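Was the cup stacking at the Bristley open day a fair demo?
posted in Robots & Automation, Bristley

I went to the Finura open day with my sister and we watched one arm stack plastic cups for 14 minutes. The handout calls it "ready for kitchens." I came away unconvinced, but I don't know much about this stuff. Is cup stacking hard, or is it what you show when the rest doesn't work? My pictures: 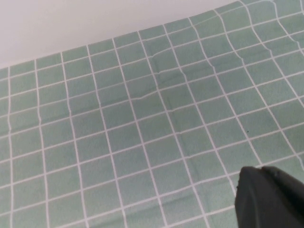
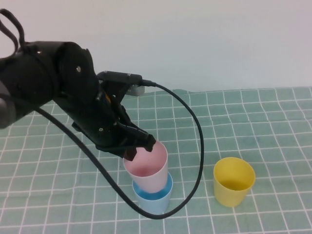
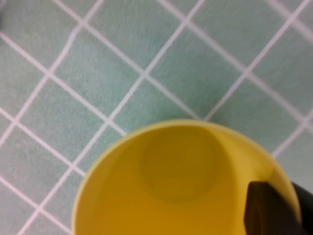 My sister runs a school cafeteria and would have to sign off on anything like this, so I was watching on her behalf. She puts out 200 cups at lunch, in a hurry, and half of them get knocked over. At the open day there was a pink cup sitting partway inside a blue one with the gripper still on its rim, and a yellow one standing well away from both. Nothing in her kitchen is ever spaced out like that. I asked how it does with a cup on its side and was told "that's on the roadmap."

nudar_nights
Fair demo, small claim. Grabbing a thin rim with one finger inside and one outside, like in your yellow cup picture, takes decent aim. It's a long way from a lunch line, though. Next time, ask to move a cup yourself while the arm is running. If they say no, you have your answer. Also ask how many tries out of 7 it gets right with nobody from the company touching anything – and make them do it in front of you.

torres_fan
its all fake they just play back the same moves over and over. saw one at the mall do the exact same thing

plainlid
The post above could be right, but you can't tell from three pictures. A played-back routine and one that's looking at the cups can be hard to tell apart until something gets moved. What I'd look at is the cloth. Yours has wrinkles in it, and a cup on a fold can lean a little, so I'd count that slightly in their favor. Your sister should ask for 2 hours in her own kitchen with her own cups before she signs anything. "Ready for kitchens" on a handout costs them nothing to print.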